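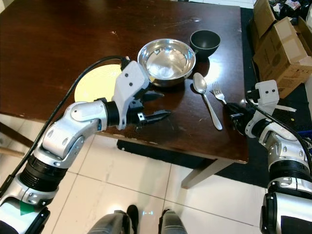

Table-setting work stopped for nine days after cable fault

The two-arm table-setting trials at Droseck are running again after a cable fault shut them down for nine days in June. The fault was on the left arm, in the lead that comes out of the top of the gripper housing and runs back down the outside of the arm. No one was hurt. One plate was broken.

The failure happened on run 752 of the series. The left gripper had closed on a plate and was lifting it when the controller lost the finger position signal. It should have held its grip and stopped the arm. It opened the fingers instead, and the plate fell from a little above the table and broke on the floor. The right arm kept moving for a moment before the stop came through, and pushed a fork off the front of the table.

Onni Nieminen, who was supervising the run, pressed the emergency stop and cut power to both arms. He then kept people back from the table until the pieces had been swept up, which took longer than expected on the tile.

The cause was found the next morning. The cable had been tied down too tightly at the elbow joint during a gripper change. Each time the arm reached across the table the slack ran out and the connector took the pull. Two of the conductors had worked loose inside the plug. The damage could not be seen from outside, and the cable passed a continuity check with the arm folded. It failed the same check with the arm stretched out.

A second problem was in the software. The gripper driver, written for the Skurkska project, read a missing signal as a zero, and zero meant fully open. This had been raised in a code review and marked low priority. The driver has been changed so that a lost signal now keeps the last grip command and stops both arms together. Benedicta Gyamfi tested the change by unplugging the connector by hand 50 times, with the gripper holding a different piece of tableware every few tries. Nothing was dropped.

Both gripper cables have been replaced with longer ones, and each is left with a free loop at the top of the housing. The loop does get in the way at times. It can pass over a plate on the table and brush it when the arm swings back. We have decided to accept this for now. A guide that would carry the cable closer to the arm is on order from Junda.

Until it arrives, please note these changes for anyone working at the table:

Check both cables with the arms at full reach before the first run of the day. A check with the arms folded does not count.

Do not add ties or tape to the gripper cables. If a cable is catching on something, stop and tell Onni.

Use metal bowls and cutlery in all new sequences. Ceramic and glass are off the list until the guide is fitted.

Stay off the floor mat while the arms are powered. This was already the rule, but it was not always being followed.

Runs 700 and up from the old series will be repeated, as we can't be sure when the signal began to drop out. The Suksawat group has been told that its results will be late. The full fault report is in the shared folder, and questions about the driver change should go to Benedicta.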